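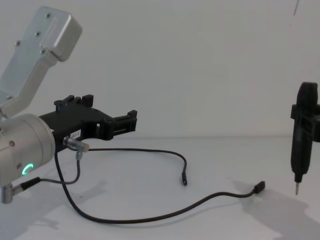 Who is to blame when a robot stops mid-job? Usually whoever signed off on the cables.

At Clendley our Palwood cell faulted nearly 200 times in October, and each time the report said "operator error". Gumaro Gallegos was the operator. He was also at lunch for nine of them.

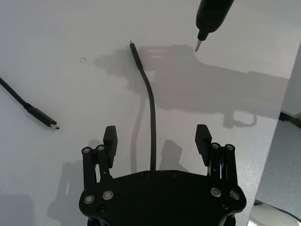
The fault was a worn plug – a two-dollar part. Management has since ordered new signs for the operators, in colour, laminated.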